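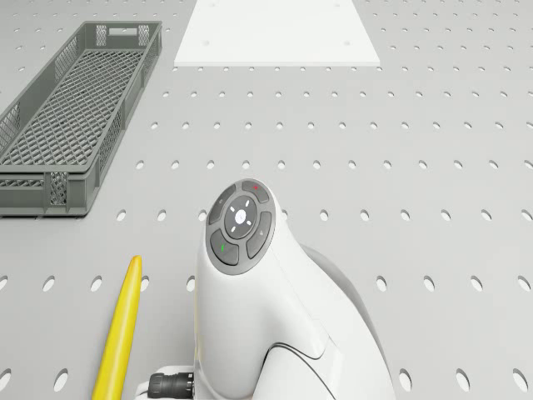
Vue de simulation : le poignet du bras robotisé et, sur le plan de travail perforé, un bac à mailles gris.

Imprimer | Envoyer par e-mail

COMMUNIQUÉ DE PRESSE

L'Institut Prundau engage 22 étudiants dans le Défi Orneck de manipulation robotisée

Prundau, août. L'Institut technique de Prundau annonce la participation de 22 étudiants de son atelier de robotique au Défi Orneck, compétition interécoles consacrée à la manipulation d'objets du quotidien par un bras robotisé. Les étudiants, répartis en cinq équipes, travailleront jusqu'à la fin du semestre d'automne sous la direction de Xóchitl Lozano, responsable pédagogique de l'atelier.

L'ensemble des épreuves qualificatives se déroule en simulation. Chaque équipe dispose du même laboratoire virtuel, du même robot et du même jeu d'objets : bols, assiettes, tasses, paniers et petits articles d'épicerie. Le règlement impose de saisir les pièces désignées par le jury et de les déposer à l'emplacement prescrit, sans intervention humaine une fois l'essai lancé. La position de départ des objets est modifiée à chaque tentative et n'est communiquée aux candidats qu'à l'ouverture de la session.

La vaisselle constitue la première famille d'épreuves. Les bols présentent un bord courbe et des parois brillantes, et la prise doit être calculée à partir des seules images transmises par les caméras du simulateur.
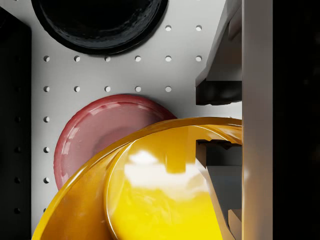 Les équipes sont notées sur la stabilité de la prise, la précision de la dépose et la durée de l'essai. Tout contact involontaire avec un objet voisin entraîne une pénalité. Un essai interrompu peut être repris une fois, à la demande du capitaine d'équipe, avant la clôture de la session.

« Nous demandons aux étudiants de documenter leurs échecs avec le même soin que leurs réussites, déclare Xóchitl Lozano. Le carnet d'essais compte pour moitié dans l'évaluation du module, quel que soit le classement obtenu au concours. »

Pour préparer les qualifications, l'atelier a ouvert aux participants une réserve de 700 heures de calcul, partagée à parts égales entre les équipes. L'accès est assuré par la plateforme Tovar, déjà utilisée dans les enseignements de deuxième année.
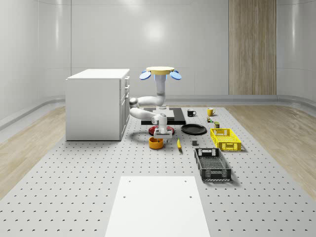 La seconde famille d'épreuves porte sur le rangement. Les candidats devront enchaîner plusieurs déplacements sur un plan de travail partagé par des objets de formes et de tailles différentes, en choisissant eux-mêmes l'ordre des opérations. Cet ordre devra être justifié par écrit dans le dossier technique remis au jury.

À l'issue des qualifications, 2 équipes représenteront l'Institut lors de la finale organisée sur le campus de Porwood. Les dossiers techniques et les programmes des cinq équipes seront déposés à la bibliothèque de l'Institut, où ils pourront être consultés par les étudiants des promotions suivantes.

Les journalistes souhaitant assister à une séance de l'atelier sont priés d'adresser leur demande au service de la communication.

Partager cet article : 22 partages | 5 commentaires

Contact presse : Institut technique de Prundau, service de la communication | © Institut technique de Prundau, tous droits réservés | Haut de page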